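Jandumley Workshop Notes
Home | Kitchen | Wood | Metal | Adhesives | Index
Last updated: Thursday, April 29, 2021

Removing rings and haze from an oiled table

White marks on an oiled top are moisture held in the finish. Dark marks have reached the wood and need sanding. Test any treatment on the underside first.

A clear tumbler is the usual source, as its wet base is easily overlooked against light-brown wood.
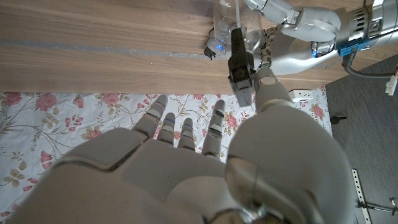
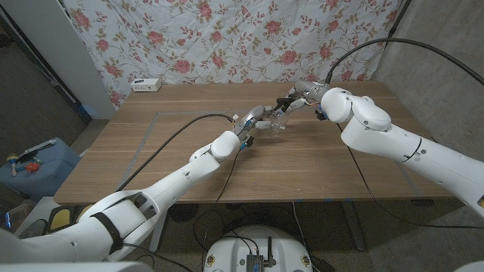 White marks

1. Wipe the top with a barely damp cloth and dry it at once.
2. Lay a folded cotton cloth over the mark. Pass a warm iron across it, steam off, for 10 seconds.
3. Lift the cloth and check. Repeat until the mark stops fading.
4. Leave the top overnight before oiling.

Dark marks

Sand with the grain, starting at 80 grit only if the stain is deep. Finish with 180, then 240. Sand a whole board from joint to joint – a small sanded patch will show as a pale dish once oiled. Vacuum the dust and wipe with white spirit.

Re-oiling

Stir the tin well. We use Pleko hard oil, but any food-safe hard oil is applied the same way. Spread a thin coat with a lint-free pad, wait 14 minutes and wipe off all surplus. A second coat goes on the next day. In July, or in any warm room, shorten the wait.

Oily rags can catch fire on their own. Lay them flat outdoors to dry, or soak them in water before binning.

Full cure takes longer than touch-dry. Use mats under cups and keep hot pans off until the smell of oil has gone.

Contact | © Jandumley Workshop Notes | Back to top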